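Laine Sepp
19/01/2024

Okay, I promised a few people I would write up what we changed in the grasp planner since October, and I have a big mug of tea, so settle in. This one is about plastic bags, and mostly about software. (1)

Some background for the newer folks following along. Kovano is our planning and perception stack for handling soft, thin stuff. The first task we gave it sounds so easy: put a liner bag in a bucket, or take one out. My grandmother could do it in the dark while talking on the phone. (2)

The old pipeline went like this. Segment the bag, fit a surface to it, look for an edge, plan a pinch on the edge, close, lift. It's a perfectly sensible recipe for a dish towel. Thin translucent plastic breaks it at the very first step - the depth values come back full of holes, and the surface fit happily fills those holes with nonsense. (3)

I spent a good chunk of the fall trying to repair the depth. Smoothing, temporal averaging, a little network that guessed the missing values. It all made lovely pictures for the slides and the planner still went for edges that weren't there. Birutė Ķēniņš sat next to me for one afternoon, watched maybe ten replays, and asked why we needed the surface at all. I had a long answer. It was not a good answer. (4)

So we took the surface out! The planner now works on what we call creases, which are just line-like features in the color image: folds, twists, gathered bits. Each one gets a direction, a width and a confidence score, and the planner asks for a pinch across the line. Depth only gets used for a coarse "how far can I go before I touch something" check. (5)

The best creases by a mile are twisted strands. A flat panel of film gives the fingers very little to hold, but a twist is practically a rope, and you can see which way it runs even when the plastic is half see-through. We added a bonus for twists in the scoring function and then had to turn it down, because the planner got so fond of them it would reach past a perfectly good fold to get to a bad twist on the far side. (6)

Numbers, for those who like them. We have 374 labeled demonstrations of bag handling and held out 80 for evaluation. On the held-out set the old planner proposed a pinch our labelers would accept in 13 of them. Yes, 13. I'm still a bit embarrassed. The crease version gets there more than 60 percent of the time, and please remember these are proposals on recorded data, so closed-loop results will be a separate thread. (7)

A word about control, as that was the other half of the work. We used to stop closing the fingers when motor current rose. With film there is so little material between the fingertips that the current hardly tells you whether you have a bag or you've just met your own other finger. Now the controller closes to a small target gap taken from the crease width, then makes a tiny pull and watches whether the crease moves along with the fingers in the image. If it does, carry on. If it doesn't, open up and ask the planner for its second choice. (8)

That tiny pull took a lot of tuning. Too short and the image tracker calls everything a success, too long and you've dragged the whole bag out of the bucket before deciding whether you're holding it. We ended up making it depend on crease width, and I'm sure there's a nicer way. If you know one, my inbox is open. (9)

The kind of grasp we want lots more of in the training set:
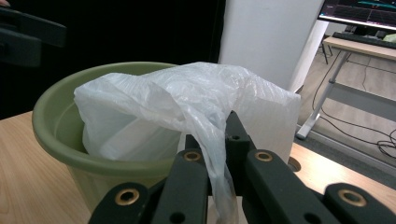 Twisted strand between the fingers, the rest of the bag still draped over the bucket rim. (10)

What I like about a pinch like this one is that the loose, rumpled part up top is exactly where the old surface fit used to go wild, and the new planner can simply leave it alone. It needs one good strand and a direction. The label for this type is a single short line plus a width, so annotation has gotten a lot quicker too. (11)

Tooling news, quickly! Trasport, our replay viewer, now draws the ranked creases over the video and lets you step through the planner's choices one at a time. Birutė wrote most of it and it has saved me from so many wrong guesses. The config files also got a cleanup - if you have old ones with a surface_fit block, the loader will warn you and ignore it. (12)

Still on the list: bags that stick to themselves, bags with printing on them (the crease detector loves a printed stripe, sigh), and knowing when to give up politely. I'll be poking at the printed ones next, so if you have footage of those you're allowed to share, send me a note and I'll tell you which format Trasport likes. (13)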